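Kenneth Malabanan had put the kettle on before I'd got my coat off, and he was already talking about tables. He looks after working practice at Wararano, where the arms spend their days learning to pick up household things, and he holds that most of the trouble in this line of work starts with what's been left lying about.

"People come in wanting to hear about force limits," he said, "and I'm glad to talk about force limits, I'll talk about them all afternoon if you let me. But first I want to know who set the table and whether they wrote it down."

The writing down is his doing. When he arrived there were 2 sheets of guidance pinned by the door, and both were concerned with the stop button. He has kept those — he's rather fond of them — and added a booklet, which he wrote with Renato Bautista over a long wet February. It asks the operator to name the target object before the arm moves, to note anything else within reach, and to stop if a hand comes over the table edge for any reason at all.
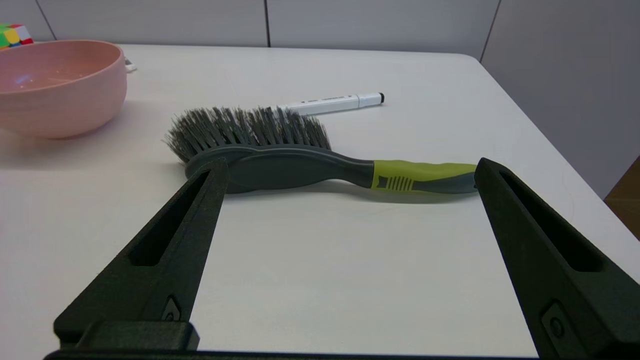

*The scrub brush between the gripper fingers, with a marker pen lying behind it.*

Brushes, I learned, get nearly a page to themselves. Bautista, who joined us halfway through the biscuits, explained that the booklet tells operators to say which part they mean to hold. "Handle or head, just write one of them," he said. "If you put 'brush' and leave it there, the next person can't tell a bad grasp from a grasp you wanted."

He went through over 448 old run notes before they settled on that wording, and he speaks of it with the weariness of a man who has read "picked up thing, fine" a great many times.

Not everybody took to it. Colleagues at the Salazar site found the form slow, and Malabanan cheerfully agrees that it was. The first version had 3 signatures on it. The present one has a single set of initials, and he'd like to see how it fares there before offering it to anyone else.

I asked what he would change next. "The bit about fingertips," he said at once. "We say inspect them. Inspect them for what? Renato's got a list."

Bautista did have a list, and he went off to fetch it.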